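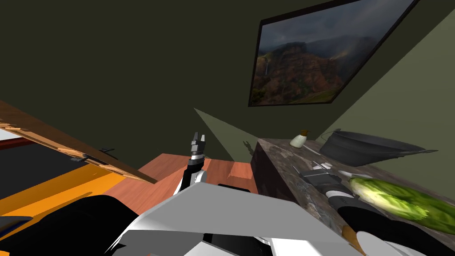

2 min read

Subject: Re: [kitchen-tasks] draft rules for sim episodes, section on resting poses

Qiuyue Fu wrote:

> Proposed wording for the section: "An arm that is not in use shall be
> held clear of all work surfaces. Knives shall be placed with the point
> away from both arms. An episode that breaks either rule is marked unsafe
> and left out of the release." Farhad and I tried this on 229 episodes
> from the Damen kitchens and it was easy to apply. Can we close this in July?

I don't think we can, no.

Take the simulated kitchen still I put at the top. One gripper is up and open, pointing toward the wooden countertop. The other is down on the marble with the utensils, a knife farther back and a head of lettuce beside it. Is that second arm "not in use"? I can't tell from a still, and I doubt a reviewer could either. It may be about to pick something up. Your rule asks people to guess at intent and then throws data away on the guess.

The knife wording bothers me more. In my still the point is toward the bowl. Fine, but which way is "away from both arms" when the arms can reach across the counter? The direction that counts is the one at the moment something moves, and the rule says nothing about that.

"Easy to apply" is also not the same as "applied the same way." Did you and Farhad mark the episodes separately, or sit together and agree? If Elaheh and Parviz each took 22 of them cold and came back with the same list, I'd drop half of what I've said here.

And I'd like to know who this protects. There is no hand to cut in a rendered kitchen. If the point is that habits carry over to the real arms at Khosravi, say so in the text and show us one case where they did — I have asked for this 3 times now.

What I could live with: log contact between gripper and counter, log the knife's direction whenever an arm is moving, and let whoever uses the data set their own cutoff. Keep "unsafe" out of it until there's a test behind the word.

Firouzeh Amini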